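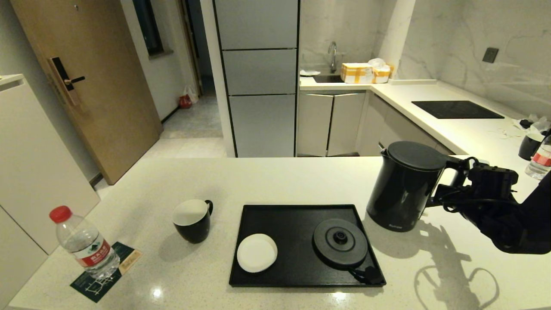 이번 중간보고는 어디까지 다루나요?
주방 아일랜드 위 웰컴 세트(전기포트, 트레이, 머그, 생수)와 그 주변 조리대 정리까지입니다. 침실, 욕실 비품은 다음 보고로 넘깁니다.

Harju 레지던스 객실 주방 정비 중간보고
받는 곳: Jutament 운영지원팀 Fengying Song 님
작성: Lilla Veres (현장 담당)
작성일: 2019년 6월 15일

급하게 씁니다. 표는 나중에 따로 붙이겠습니다. 우선 글로만.

진행 상황 요약

트레이 구성 확정. 전기포트는 검은색, 트레이도 검은색 사각. 흰 조리대 위에 올리니 물건 경계가 잘 보여서 청소팀이 좋아함. 지난번 보고 때 말씀드린 밝은 나무색 트레이 안은 접었습니다. 물자국이 빨리 남는다는 의견이 많았고, 견본도 이미 반납.

생수는 객실 기본 제공으로 유지. 트레이 안에 둘지 밖에 둘지가 아직 안 정해졌습니다. Meifang Peng 님은 안쪽 선호, Yuzhen Fan 님은 바깥쪽 선호. 둘 다 이유가 있어서 아래에 적었습니다.

머그는 바깥 검정, 안쪽은 밝은 색으로 통일. 커피 얼룩이 안쪽에서 바로 보이니까 세척 점검이 쉬움. 이건 이견 없었음.

안내카드는 문구 교정 중. 주변 산책로 설명이 너무 길어서 줄였고, 체크아웃 안내는 뒷면으로 보냈습니다. 인쇄는 교정 끝나는 대로.

배치 기준 (현재안)

포트는 트레이 오른쪽. 손잡이도 오른쪽을 향하게. 물 따르는 주둥이는 왼쪽, 그러니까 받침 접시 쪽으로. 전원 받침은 트레이 안에 두고 전선은 뒤나 옆으로 빼되 조리대 앞쪽으로 늘어지지 않게 합니다. 아이 동반 투숙객 때문에 이 부분은 꼭 지켜야 합니다.

흰 받침 접시는 트레이 왼쪽. 티백 놓는 자리. 원래 숟가락 받침도 넣으려 했는데 트레이가 좁아져서 뺐어요. 숟가락은 서랍에 있는 걸로 충분하다는 것이 현장 의견입니다.

트레이와 조리대 앞 가장자리 사이는 30cm 띄우는 것으로 적어 두었는데, 청소팀이 매번 자를 대 볼 수는 없으니 카드에는 "가운데"라고만 쓰려고 합니다. 괜찮을지 확인 부탁드립니다. 답이 없으면 그대로 갑니다.

인덕션 위에는 아무것도 올리지 않기. 비닐, 휴지 포함. 당연한 얘기지만 교육 자료에 빠져 있어서 이번에 넣었습니다. 인덕션 주변 조리대도 같은 규칙. 손님 컵을 잠깐 내려놓는 건 괜찮은데 점검 끝날 때는 비어 있어야 함.

싱크대 쪽은 수전 물기 닦기, 배수구 거름망 확인. 기존 점검표와 같음. 순서만 바뀌어서 아일랜드보다 먼저 합니다. 물이 튀면 트레이를 다시 닦아야 하는 일이 자꾸 생겨서요.

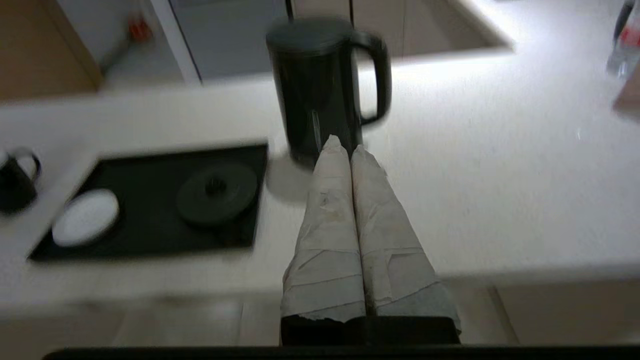
전기포트를 객실마다 같은 모델로 맞춰야 하나요?
같은 모델로 맞추는 쪽을 권합니다. 받침과 본체가 섞여도 서로 맞고, 석회 제거 방법도 한 장으로 정리됩니다. 다만 멀쩡한 기존 포트를 일부러 버릴 필요는 없고, 고장 난 것부터 바꾸면 됩니다.

포트 관리

세척 주기가 문제였습니다. 바깥은 매번 닦는데 안쪽은 담당자마다 달랐음. 지금은 손님이 나갈 때마다 안쪽을 헹구고, 석회가 보이면 구연산. 구연산 봉지는 층별 창고에 두고 객실에는 두지 않습니다. 이 지역 물이 센 편이라 생각보다 자주 쓰게 될것 같습니다.

광택 있는 검은 표면은 지문이 많이 남습니다. 마른 극세사 천으로 마무리. 젖은 천으로만 닦고 끝내면 줄무늬가 생겨서 오히려 더러워 보여요. 트레이도 똑같음. 특히 테두리 안쪽 모서리에 물이 고이니 트레이를 들어서 한 번 털고 닦기.

받침은 물에 담그지 말 것. 너무 당연해서 안 썼던 건데 Fengying Yuan 님이 꼭 넣자고 하셔서 굵은 글씨로 넣었습니다. 가운데 접점에 물기가 있으면 본체를 올리지 않는다, 이 문장도 같이.

뚜껑은 닫아서 진열. 열어 두면 잘 마르기는 하는데 먼지 얘기가 나왔고, 손님이 보기에 쓰던 물건 같다는 의견. 말린 다음 닫는 순서로 정리했습니다. 시간이 조금 더 걸림. 객실 청소 마지막에 닫으면 되니까 동선상 무리는 없습니다.

생수병 위치, 아직 미정

안쪽 안: 트레이만 보면 세트가 다 있는지 바로 알 수 있음. 트레이를 통째로 들고 조리대를 닦을 수 있음. 단점은 무거워진다는 것, 병이 넘어지면 포트 받침 쪽으로 간다는 것. 뚜껑이 닫혀 있으니 샐 일은 적지만 손님이 마시던 병이면 얘기가 다르죠.

바깥 안: 트레이 왼쪽에 안내카드와 같이 두는 방식. 카드가 병 밑에 깔리면 날아가지 않음. 대신 병에 물방울이 맺히면 카드가 젖습니다. 코팅 카드로 가면 해결되는데 단가가 올라감. Bediron 쪽에 코팅 견적을 요청해 놓은 상태이고 아직 답 없음.

개인 의견은 안쪽입니다. 카드를 아예 세워 두면 병으로 누를 필요도 없어서. 다만 한 철은 써 보고 정하는게 맞을 것 같고, 8월 성수기 끝나고 결정하는 것으로 제안드립니다.

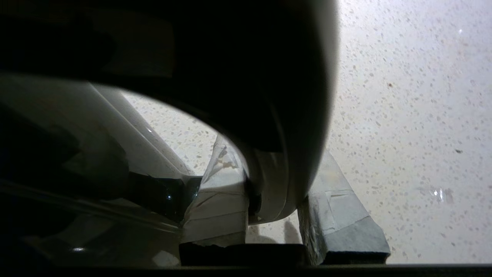 조리대 표면 관리

흰 바탕에 작은 반점이 있는 석재 상판이라 부스러기가 잘 안 보입니다. 눈으로만 보고 넘어가면 설탕 알갱이 같은 게 그대로 남아요. 손바닥으로 한 번 쓸어 보는 것을 점검표에 넣었습니다. 조명이 밝은 쪽은 반사 때문에 더 안 보임.

세제는 중성만. 식초, 구연산은 포트 안쪽 전용이고 조리대에는 쓰지 않기로. 상판 업체 설명서를 찾는 중인데 Harju 관리실에 있는지 아직 확인 못했습니다. 확인될 때까지는 보수적으로.

커피 자국은 바로 닦으면 지워집니다. 오래된 자국은 청소팀에서 건드리지 말고 사진 찍어 관리실로. 지난달에 거친 수세미로 문지른 건이 있어서 이 줄을 추가했습니다. 흠집은 옅은 편이고 입주자 민원은 없었음.

벽 쪽 조리대에 비닐이나 휴지를 모아 두는 습관은 고쳐야 합니다. 청소 중에 임시로 두는 건 이해하는데 그대로 남는 경우가 있음. 작은 봉투를 카트에 걸어 쓰는 방법으로 바꾸는 중. 반응은 나쁘지 않습니다.

예산

이번 기간 집행액 2,269위안. 머그 교체분, 트레이 추가분, 극세사 천. 영수증은 Hudar 양식에 맞춰 정리해서 따로 보냅니다. 천이 예상보다 비쌌는데 싼 것은 보풀이 검은 트레이에 다 붙어서 못 씁니다.

안내카드 인쇄비로 1,000위안을 잡아 두었습니다. 코팅으로 가면 모자랄 수 있음. 견적이 오는 대로 다시 말씀드리고, 그 전에는 발주하지 않겠습니다.

포트 추가 구매는 이번에 없음. 예비품으로 버틸 수 있는 상태입니다.

교육

Meifang Peng 님 진행으로 객실 담당 전원 교육 시작. 실물 트레이를 놓고 배치해 보는 식. 말로 설명할 때보다 훨씬 빨리 끝났습니다. 주둥이 방향을 반대로 놓는 분이 계속 있었고, 왼손잡이라 그렇게 놓는 게 편하다는 얘기도 나왔는데 손님 기준으로 맞추자고 정리.

완성 상태 참고용 사진을 카트마다 한 장씩 붙일 예정. 글로 된 점검표만으로는 잘 안 보더라는 의견이 많았음.
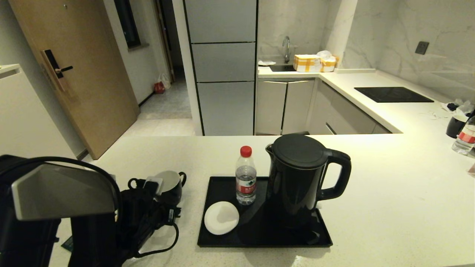 아일랜드 트레이 구성, 생수병 안쪽 안. 오른쪽에 전기포트.

남은 일

안내카드 교정 마무리. Yuzhen Fan 님 검토 중.
코팅 견적 회신 받기. 이번 주 안에 안 오면 전화.
상판 설명서 확인.
생수 위치는 위에 쓴 대로 보류, 그때까지는 안쪽 안으로 임시 운영.
점검표 새 버전 배포. 순서 바뀐 것(싱크대 먼저) 꼭 구두로도 전달할 것.

확인 부탁드릴 사항

결정이 필요한 건 2가지입니다. 카드에 트레이 위치를 "가운데"로만 적어도 되는지, 그리고 생수 위치 결정을 성수기 뒤로 미뤄도 되는지. 첫 번째는 인쇄 때문에 조금 급합니다. 메일 회신이면 충분하고 회의는 따로 안 잡아도 될 것 같습니다.

점검표 파일은 오늘 저녁에 공유 폴더에 올리겠습니다. 오타 있으면 바로 고쳐 주셔도 됩니다.

Lilla Veres 드림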